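The arm that went deaf
Posted Aug 18, 2021
Filed under: robots, faults, things I should have checked first

I have been chasing one fault since May and I finally got it, and I am so happy about it that you all have to hear the whole thing!

If you're new here, the project is called Tiltia. The idea is to teach an arm to take apart old desktop computers, because Pangilinan (the recycler that lets me pick through their pallets) gets far more of them than anyone wants to unscrew by hand. I love this job. Every case is a little puzzle box, and the people who designed them clearly cared about getting parts out without tools. Blue tabs everywhere. Pull the blue thing, the part comes out. It's a dream for a robot, right up until it isn't.

The fault went like this. The arm comes down over the board, lines up on a part, closes its fingers, and then keeps going down. Not fast, maybe a fingernail's width past where it should stop, but it keeps pushing and the force reading says everything is fine. No alarm, no protective stop. The first time, it bent an expansion card in its slot before I got to the red button. The second time it cracked a memory latch. After that I kept my hand on the button for every run, and I'd ask you to do the same with yours, even the slow gentle ones. 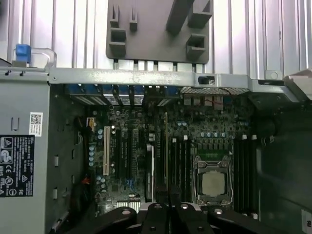

Wrist camera view, fingers in low over the slots. Not much room to be wrong down there.

What made it so maddening was how rare it was. I logged 1,339 approaches over the summer and the bad push showed up in 10 of them. Try debugging that! I blamed the gripper first and swapped the finger pads. Then I blamed my own code (usually a safe bet) and rewrote the contact check from scratch, which did make it nicer to read. Then I blamed the force sensor, a Jonden unit I bought used, and spent two evenings hanging bags of screws off it. It was perfect. I felt bad for doubting it.

The break came when I stopped looking at the pushes and started looking at what the arm did just before them. In every bad run, the wrist had turned a long way round to get at something from the far side of the case. So I powered the arm down, turned the wrist by hand with a meter on the sensor cable, and there it was. Past a certain angle, one conductor opened up. The cable had a break inside the jacket, right where I'd cinched it with a zip tie. Outside, it looked brand new.

And here comes the part that's on me. When the signal dropped out, the little Olel board that reads the sensor held on to its last good value, and I had never asked it for anything else. So the arm was told "light touch, light touch, light touch" the whole way down. It was doing exactly what I'd told it to do with a number that was already stale.
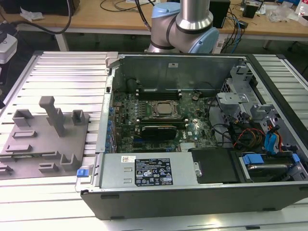

The side camera's view, case on its side on the rails.

The fix has two halves. New cable with a proper loop of slack at the wrist and no zip tie on the moving part. And every reading now carries a counter, so if the counter doesn't change for 41 milliseconds the arm stops and holds where it is. I tested that by yanking the plug mid-move with nothing under the fingers, over and over, grinning like a kid. Stopped every time.

Since then I've done 319 approaches without a bad push. I know that's not enough to swear by, given how seldom the thing happened before, so my hand is staying on the button for a while yet. But the stops I do get now are real ones, with a reason in the log, and that feels fantastic.

Next up is the memory latches. They take a sideways push at a funny angle and I have an idea involving one finger and a lot of patience. If you've done this with a two-finger gripper, please leave a comment, I want to hear all of it.

Filed next to this: Why I label every cable now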